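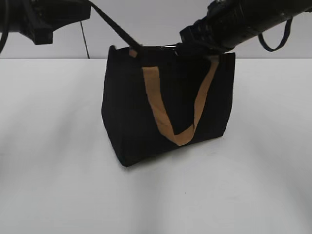
Black fabric tote with tan strap handle, standing on a white tabletop against a light grey wall.

Bags and Carriers: Totes

Gallery entry, stock number 665

This page covers the boxy tote from the Grivbridge store list. It is grouped with the other open-shape carriers and is kept on the shelf with them when not in use. Notes are limited to outline, handle and surface. For folding bags and drawstring sacks, see the separate galleries under Mirkau and Van Dijk.

Outline
Roughly rectangular, slightly wider than tall. The front panel carries most of the visible area, with the left side panel showing as a narrow, darker strip. The base rests flat on the table. The lower left corner comes forward a little, so the bag stands slightly askew.

Body
Dark matte fabric, close to uniform black. Soft folds run along the vertical edges, and the material bulges outward near the lower corners. Entries on this site use "boxy" for any bag that keeps four corners when stood up, even where the sides are creased.

Handle
Flat tan strap, ribbon-like, attached at two points near the top edge of the front panel: one a little left of centre, one near the upper right corner. It hangs in a wide V, with a slight twist at the fold. The lowest point lies about two-thirds of the way down the panel. The left run of the strap looks broader than the right.

Rim
A small patch of the same tan colour shows near the top left corner. It is likely the end of a strap attachment folded over the edge, and is listed as such until the entry is next revised.

Colour reference
Body: black. Strap: tan, light brown. The two are indexed separately, so the bag comes up in a search for either. Please do not use "beige" as an index term; it returns the canvas range.

Storage
Stand upright on the lower shelf, bay 2, strap to the front. Do not stack other bags on top. If shelf space is short, lay the bag on its back panel with the strap straightened across the front. Creases along the vertical edges need no treatment. Marks on the strap should be wiped with a damp cloth and left to air dry before the bag goes back.

Related entries
431: shopper, long handles
1503: tote, zipped top

Page kept by the Viser stores desk. Entry text last revised in March. Corrections to stock numbers should quote the old number as well as the new one.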